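About Us: Bistside Surface Robotics
The company, the work, and the Koyama stop fault

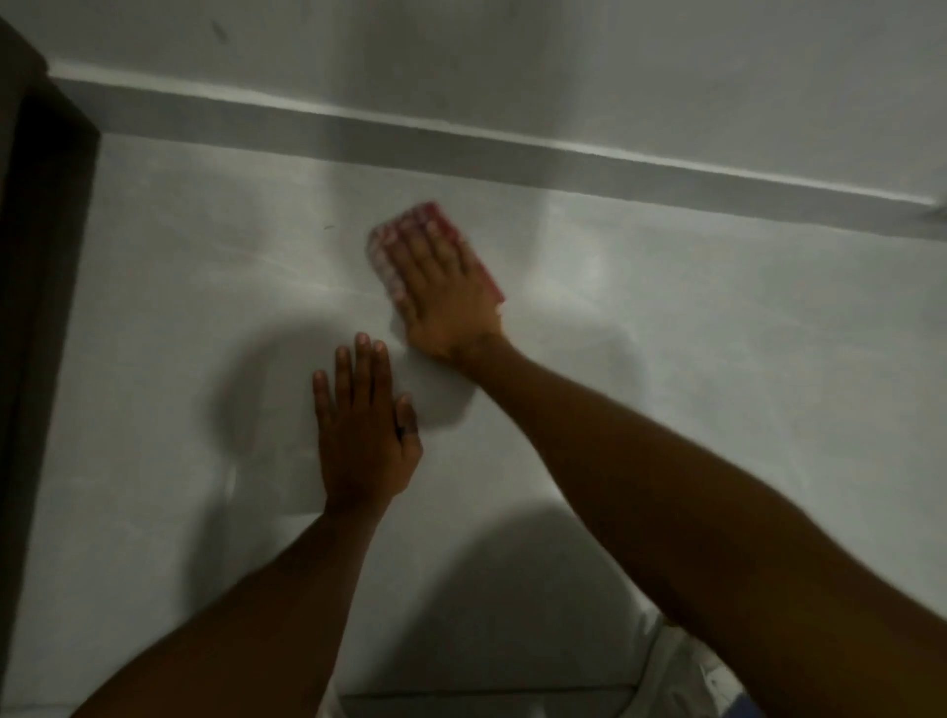
4 min read

Bistside builds and services wiping robots for indoor surfaces: counters, shelves, window ledges, bench tops and similar flat areas. The company is based in Teltundale and has 53 employees, most of them in the test hall and in field service. Customers are commercial kitchens, clinics and schools.

What we make

The current product is the Koyama, a single-arm machine on a wheeled base. It holds a cloth against a surface under controlled pressure and moves it in overlapping strokes. The control software is called Bakedard and is written in house.

Stroke patterns are taken from manual cleaning. A person wipes the surface by hand with a folded cloth, one hand working and the other resting on the surface, and the path is used as a reference for the arm. Ledges and corners receive separate treatment, as cloth contact changes where a flat surface meets a raised strip. A dark panel beside a white surface is a known difficulty for edge detection and is part of the standard test set.

The stop fault

In May a Koyama at a customer site continued to press on a counter after its stop button had been pushed. The arm ended its sideways motion as intended. The downward force did not drop. It stayed at the working value for 8 seconds and then fell to zero when the drive timed out. An operator's hand was between the cloth pad and the counter during this time. The operator had bruising to two fingers and returned to work the next day.

We were informed the same afternoon. All machines in the field, 59 units, were taken out of service by the following morning. No customer was charged for the period.

Cause

The stop button on the Koyama sends a signal to the motion controller and to the force controller. Both are expected to go to a safe state on their own. In Bakedard, the force controller held its last command while it waited for the motion controller to confirm that the arm was at rest. This was meant to keep the cloth from dropping off the pad at the end of a stroke.

At the customer site the confirmation did not arrive. A connector at the elbow joint had worked partly out of its seat, and messages from the motion controller were being lost. With the connector fully seated, the delay in confirmation was too short to be noticed. Our acceptance test had been run only on machines with sound wiring.

The fault was therefore in two places. The connector had no locking clip, and the software made one safety function depend on a message from another part of the system. The second is the more serious of the two. It was present in every machine delivered.

What was changed

The force controller no longer waits for any confirmation. On a stop signal, downward force is released at once and the pad lifts clear. The cloth sometimes falls when this happens. This is accepted.

The drive timeout was shortened and is now set in hardware. It can't be changed from the service menu.

The elbow connector was replaced with a locking type on all units. Field service carried out the exchange on site, and each machine was tested by the technician with the customer present.

The acceptance test now includes a stop with the message line to the motion controller unplugged. Each machine has to pass this test 200 times in a row before it leaves the hall. A single failure sends it back to assembly and the count starts again.

Current state

Machines were returned to service one site at a time. The last was released on Aug 11, 2020. The full fault report, with force curves and the wiring drawing, is sent to any customer on request. It has not been shortened for outside readers.

One item remains open. On very narrow ledges the pad can tilt as it lifts, and one edge stays in contact slightly longer than the other. The force involved is low and within the limit we set for hand contact. A revised pad mount is in testing. Until it is released, the narrow ledge program is switched off by default and should be left off where people work next to the machine.

Who to contact

Henrike Brinkmann is head of product safety and signs off every change to the stop function. She has the authority to halt deliveries and reports to the managing board directly. Safety questions and reports of unusual behavior go to her office and are answered within one working day. Please include the serial number, the software version shown on the start screen, and the program that was running.

If a Koyama does not behave as expected, press the stop button, keep hands away from the pad, and switch off the main supply at the base. Do not restart the machine before calling field service.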